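Skuleck Collection Can Kit — charity fundraising set

Item 759
Updated 2019-12-26

Everything you need for a coin drive, in one box. Schools, churches, clubs, office teams. Ships flat, goes together fast.

What you get
18 collection cans with slotted lids
36 tamper seals (two per can, one to start and one for after the first count)
Wrap labels, blank on the front so you can add your own cause
Tally sheets
Counter sign with stand

Price: $177 per kit. Shipping is included in the lower 48. Alaska and Hawaii, email first and we'll quote it.

Who it's for
Small drives mostly. One store, one school, one street of shops. If you're doing a whole county you want the Pollora kit instead, it has locking cans and a carry case. Costs more. Worth it if the cans stay out longer than a month.

Cans
Cardboard tube, metal base, plastic lid. Slot takes quarters and folded bills. Silver dollars too but you have to push. Not waterproof — keep them inside, or under an awning at least. Reusable if you cut the seal instead of ripping it.

Labels
Peel and stick. Write on them with a marker or run them thru a laser printer. NOT inkjet, it smears. Template is a plain text doc, Mirsad Radonjić made it and it works in pretty much any word processor. Put your group's name, the cause, and a phone number. Check your state's rules on charity solicitation before you put cans in stores. Some states want a registration number on the label. We can't tell you which, call the state.

Ordering
Online or by phone. Purchase orders OK from schools. Nonprofits, send your exemption letter with the first order and we keep it on file. Returns inside 36 days, unopened only.

The June drive season is our busy time, so order early if you need yours by then. Last year we ran out of lids and people had to wait. Sorry again to evryone who did.

Add-ons
Corkutano coin sleeves, all four sizes
Extra seals, roll
Thank-you stickers for donors, roll
Varghese coin sorter, hand crank, no batteries. Jams on bent dimes. Otherwise great.

From a customer
"We put cans in every shop on Main Street and had the heating fund covered before the winter break. Lids held up. Labels peeled a bit on the one by the bakery oven. Would buy again." — Dalia Vītola
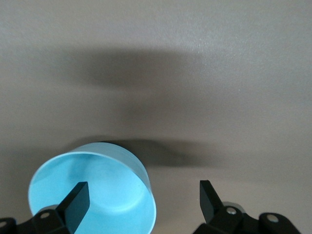 Common questions

Can I buy single cans? No, kits only. Replacement lids yes.

Do you print the labels for us? Not right now. Maybe later in the year.

Can we keep the cans after the drive? Yes, they're yours.

Rush shipping? Pick it at checkout. Orders in by noon Central go out same day.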